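The second printing of the Branent Letters is now complete, and subscribers who reserved a copy before July should expect delivery within the month. The edition was prepared by Jolán Medve and the present writer, and it gathers the correspondence between two small-town newspaper editors over a period of eight years. Readers who hold the first printing are advised that the notes to the third section have been revised throughout.

A number of letters have reached this blog concerning the decision to keep the original spelling. The editors considered the matter at length. Both correspondents wrote quickly, often late at night, and their errors tell us something about the hours they kept. Where a word could not be understood without help, a correction has been placed in the margin. All other irregularities stand as written.
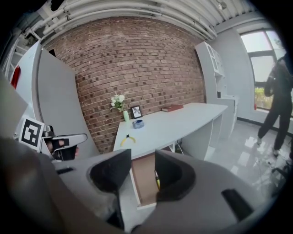

It should be added that the spelling of place names was treated separately. Hirby appears in the letters under four different forms, and the index lists all of them under the modern one. Tadeo Cáceres, who compiled the index, has asked that any omissions be reported to him through the comment form on this site. Two have been received to date, both for entries under "ferry."

The index now runs to 2527 entries. The first printing carried a shorter list that left out persons mentioned only by initials. Most of these have since been identified from the subscription books of the Hirby paper. The person called "W." in the winter letters remains unknown, and the editors would welcome any suggestion supported by a document of the period. 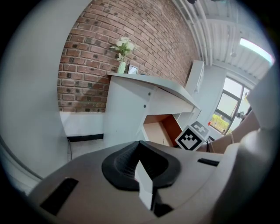
## On the Reading at Jasow

The reading held at the Jasow library was well attended, and thanks are due to Uchenna Ojo for chairing it. Santino Aravena read the older editor's part and Wichai Chaimongkol the younger's. The program opened with the long quarrel over the price of newsprint and closed with the letter about the flooded press room, which many in the audience asked to hear a second time.

Several questions from the floor concerned the missing year. There is no evidence that the two men stopped writing. A later letter refers to "the bundle I left with Venckus," and it is reasonable to suppose that this bundle held the absent correspondence. Inquiries with the Venckus family have so far produced a receipt book and a set of printed calendars, neither of which bears on the question.

I should like to record one personal opinion, which my co-editor does not share. The last letters are the best in the collection. They are shorter and plainer, and the older man has given up trying to win the argument. Ms. Medve prefers the early ones for their energy, and her introduction makes that case very ably.

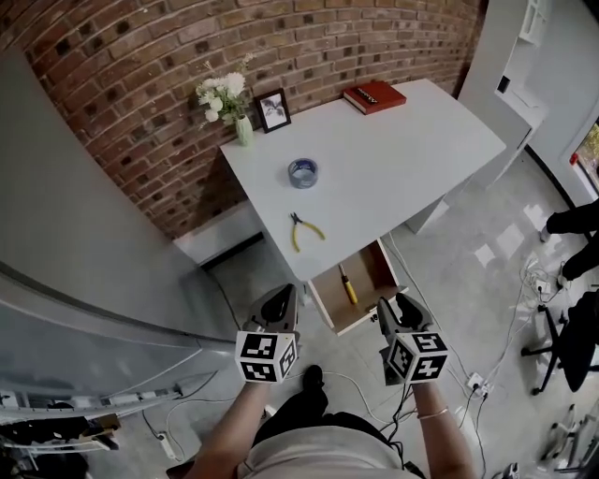 Page 96

The passage most often quoted from the edition appears on the page named above, and it has been misquoted in at least one review. The correct wording is: "I have set your notice in the large type, and you may thank me or not as you please." The word "please" is underlined in the original. A slip noting the underlining will be enclosed with each remaining copy of the first printing.

Orders may be placed by mail or through the contact page. Libraries should state whether an invoice is required.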